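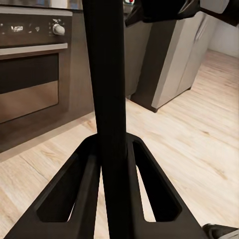
Black pole between two gripper fingers, computer rendering.

Transcript and Court Reporter Orders: Frequently Asked Questions

How do I order a transcript from Hekunby?
Use the order form or call the Lakdale office. Have the case name, the witness name and the date of the proceeding ready.

How long does a transcript take?
Standard delivery is ten business days. Rush orders can be ready in two, if the reporter is free.

Is there a minimum charge?
Yes. The minimum is $250 per job, and it covers up to 800 lines. Exhibits are billed by the page.

Can I get a rough draft?
Yes, by the next morning. A rough draft is not certified and can't be filed or quoted in a motion. 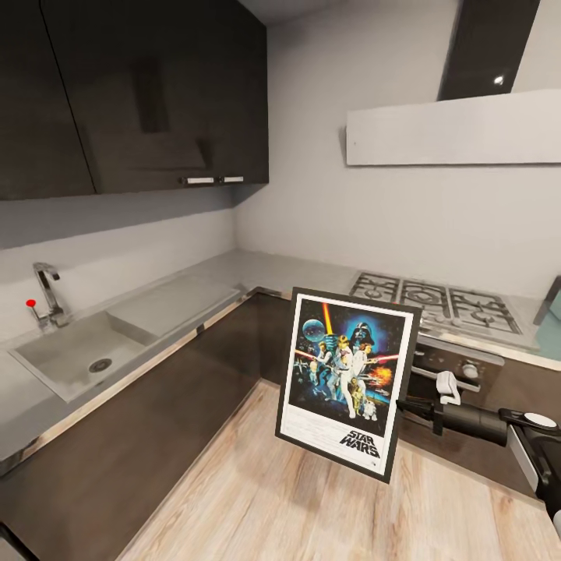
Rendered kitchen with a framed Star Wars poster.

What if I need to cancel?
Tell us by 5 p.m. the business day before. After that the minimum charge applies — this includes witnesses who don't show up.

Do you provide interpreters?
We book them through Kolton. Ask when you schedule, and name the dialect if you know it.

How does a witness make corrections?
We send an errata sheet with the transcript. The witness signs it and returns it to us. The transcript itself is not changed.

Who do I call about a bill?
Iason Kokkinos handles billing. For scheduling, ask for Periklis Tsakiris.

Rates last updated 29 Sep 2022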